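Re: [gripper-list] Left finger creeping open after homing
From: Elikem Sowah
Date: Jan 15, 2019

Roel Stevens wrote:
> Anyone else seeing the left finger drift after homing?
> Ours lets go of the mouse pad every time.

Yes! And I think we've cornered it, which has made my whole week. The set screw on the left bracket backs out after 200 cycles or so, the finger loses its centre, and the encoder still swears everything's fine. We're back at the table with the magenta fingers now, going for the pad by its wrist rest.
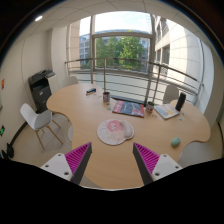
Tracey Whitlock wrote back off-list that threadlocker held for her until February and then let go, so she'd check the screw every 80 cycles anyway. Great tip, we're doing both! Please keep your thumbs clear while it homes, it closes harder than you'd expect.

Elikem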